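27 March 2026

Descaler caps, second round. Continuing from the notes on the Rillard closures. The question is still whether a small child can get the cap off, and whether an adult with sore hands can.

Set up 30 bottles this morning, all 490 ml, filled with colored water. No product in any of them. Half have the old Rillard push-and-turn cap and half have the new one from Akpalu with the deeper ribs. Labels off both so we can't tell them apart from across the bench.

Torque first. The old caps came in close together and matched what we wrote down in September, so the gauge hasn't drifted. The Akpalu caps are more spread out. Two of them turned without being pushed down at all. I put those back on, tightened them by hand and tried again, and one still turned free. Bagged it with its bottle and marked it. The inner ring looks fine to me, but I'd like someone with better eyes to check the lugs.

Drip test after that. Each bottle opened, poured and closed 15 times, then left on its side for 90 minutes on blotting paper. Old caps: clean. New caps: one stain the size of a lentil. Same bottle both times I repeated it, so it could be the neck and not the cap. Swap caps on that one tomorrow and see which part the stain follows.

Things to fix before the next run:

- the blotting paper curls at the ends and lifts the bottles, tape it down
- gauge jaw slips on the deeper ribs, needs the rubber insert
- write the bottle number on the base as well as the shoulder

Also spent some time on the warning text. The Tramgate draft puts "keep out of reach of children" on the back under the fold, in the same size as the recycling line. Most people will never lift the fold. I moved it to the front on our mockup, and it fits if the lemon picture gets smaller. I'd take the lemon off altogether – a bottle that smells of citrus with fruit on the front, kept next to the kettle, looks like something to drink. Tramgate won't like it. The Zalum bottle went the other way last year, plain white with a big symbol, and it still reads clearly from across a kitchen.

Bittering agent: sample arrived, not opened yet. Needs its own pipette and gloves. Last time it got on the door handle and everyone's lunch tasted of it.

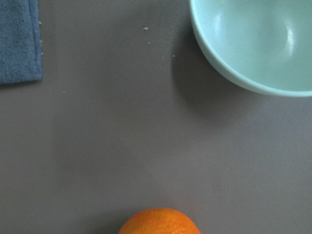
Oğuzhan Eren read the above and wrote that the torque spread bothers him less than the cap that turned free after retightening, and that he wouldn't run any more Akpalu caps until we know which mold cavity that one came from. He also wants the lemon gone.

Fair. Cavity number should be molded inside the top, very small. Will look with the loupe and email Akpalu for the rest of the batch list. Old-cap bottles can stay in the run meanwhile.

Left to do: adult grip trial sheet, refill the tray, order inserts.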